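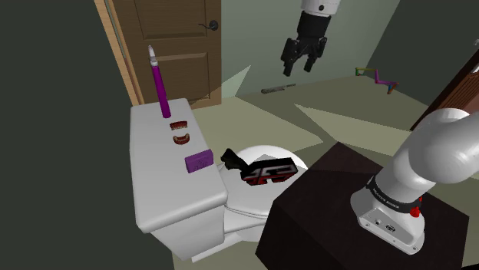
4. Putting on the Plendeter masking tape before powder coating

I've run this tape through our oven at Vornham more times than I'd like to count, so these steps are the way I do it myself, and you can adjust them to suit your shop.

1. Let the roll and the part sit in the same room overnight. Cold tape goes on stiff and the corners love to lift (ask me how I know!).

2. Wipe the metal with a lint-free cloth and solvent, then leave it until it's fully dry. Skip anything with wax or silicone in it.

3. Cut the tape 90 mm longer than the edge you're covering. You'll want that extra bit as a pull tab later.

4. Peel back a little of the liner, line up the end, and work along with a soft roller – slowly, and with even pressure. If it goes crooked, lift it and start over with a fresh piece.

Note: On curves I switch to the narrow Odeda roll. Ataberk Tuncer in finishing snips the wide one instead, and his edges look fine too.

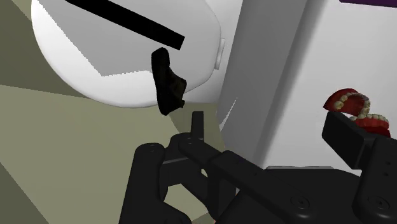

Fig. 2 – Dark shoe, tilted, with the large white rounded shape

5. Coat and cure as usual. I set the oven at 200 °C and don't go higher with this tape.

Caution: Wear heat-resistant gloves when you unload. The adhesive gets soft and grabby while it's hot, and it will stick to bare skin.

6. Pull the tape when the part has cooled to 100 °C or a bit under, folding it back flat over itself. Leftover glue comes off with the Bodnár remover and a plastic scraper.

Keep unopened rolls in their bags, out of the sun, standing on end. Once a roll is open, I write the date on the core with a marker.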